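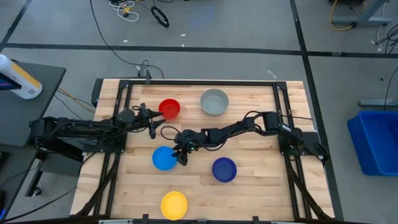 ## Caderno da célula Metis - braço esquerdo, perda de comunicação

Sexta-feira, começo às 9h40. Presentes: Etelka, Aivar, eu (Evaristo). O Ernő juntou-se depois do almoço.

Tarefa do dia: taças coloridas, os dois braços em simultâneo. O esquerdo começa pela vermelha, o direito pela azul-clara. A amarela, a cinzenta e a azul-escura ficam para a segunda metade da sequência. Programa igual ao de ontem, sem alterações nos pontos.

### O que aconteceu

No ciclo 22 o braço esquerdo parou a meio da aproximação à taça vermelha. Pinça aberta, sem movimento, sem ruído de motor. O direito continuou sozinho mais uns instantes, até o Aivar carregar na paragem de emergência. Ninguém tinha as mãos dentro da estrutura.

Registo do controlador:

```
ciclo 22 E junta 5 timeout de comunicação 439 ms
ciclo 22 E junta 6 timeout de comunicação 439 ms
ciclo 22 E pinça sem resposta
ciclo 22 D estado em execução
```

A última linha é a que me preocupa mais. Com o esquerdo em falha, o direito devia ter parado também. Não parou. Trato disso mais abaixo.

### Verificações

1. Rearme sem tocar em nada. O esquerdo voltou a responder, juntas 5 e 6 incluídas. Falha intermitente, portanto.
2. Movimento lento, só o esquerdo, sem pegar em taças. Caiu outra vez com o braço quase esticado na horizontal e o punho rodado para fora.
3. Mesmo trajeto com o punho bloqueado a zero: 11 passagens sem erro.
4. Com a alimentação cortada, a Etelka mexeu no cabo à mão junto ao punho, com o multímetro em continuidade. Perde contacto quando o laço é puxado para o lado da pinça. Do lado da base não acontece nada.
5. Troca dos cabos de dados entre os dois braços, na ligação ao controlador. A falha ficou no esquerdo. Controlador e portas descartados.

Conclusão provisória: ficha do punho do braço esquerdo, ou o cabo nos primeiros centímetros a seguir à ficha. O laço desse lado é comprido e trabalha solto junto à pinça. Quando o braço estica, o peso fica todo na ficha. No direito os cabos passam por cima do braço e acompanham melhor as juntas.

O Ernő lembra que o cabo esquerdo foi substituído em janeiro por um mais longo, da Katona, quando acabou o stock do original. Fui ver a ficha de manutenção e confirma-se, mas não há nota nenhuma sobre a fixação. Quem o montou que complete a folha, se ainda se lembrar.

### Reparação

- Ficha do punho desmontada. Um pino recuado dentro do corpo, o segundo a contar da patilha. Voltou ao sítio, mas não confio nele para trabalho contínuo.
- Abraçadeira de velcro a meio do antebraço para tirar carga à ficha. Provisório.
- Laço encurtado. Atenção: se ficar curto demais, a junta 6 não chega ao limite negativo. Ficou com folga para a rotação completa, medida à mão.
- Pedido à Sostevmont: ficha nova e suporte de cabo para o punho. O Gyula trata da encomenda.

Depois disto, 210 ciclos só com o esquerdo, velocidade reduzida, zero erros de comunicação. Não prova grande coisa com um defeito intermitente, mas antes não passava dos 22.

### Paragem cruzada

O braço direito tinha de parar com a falha do esquerdo. A configuração tem a opção ativa no sentido direito -> esquerdo e desligada no sentido inverso. O Aivar acha que veio assim do modelo da Felitside que copiámos no arranque da célula. Pode ser, ainda não comparei os ficheiros.

Ativei nos dois sentidos. Ensaio: ficha de dados do esquerdo desligada de propósito, ambos em movimento lento, mesa sem taças. O direito parou. Repetido ao contrário, o esquerdo parou. A Etelka assistiu aos dois ensaios e rubricou a folha de segurança.

A paragem de emergência funcionou bem em todos os casos, cortou os dois braços.

### Em aberto

- [ ] Substituir a ficha do punho esquerdo quando chegar
- [ ] Comparar a nossa configuração com o modelo original (Aivar)
- [ ] Ver se a outra célula tem a mesma opção desligada - **antes** de voltar a trabalhar com ela
- [ ] Completar a ficha de manutenção do cabo
- [ ] Acrescentar o ensaio de paragem cruzada à lista de arranque semanal

Até à troca da ficha, a célula trabalha só em velocidade reduzida e com alguém junto ao botão. Não usar o trajeto longo até à taça vermelha com o punho rodado para fora. Deixei esse ponto bloqueado no programa, palavra-passe com o Ernő.

Saída às 17h50, alimentação dos braços cortada no quadro.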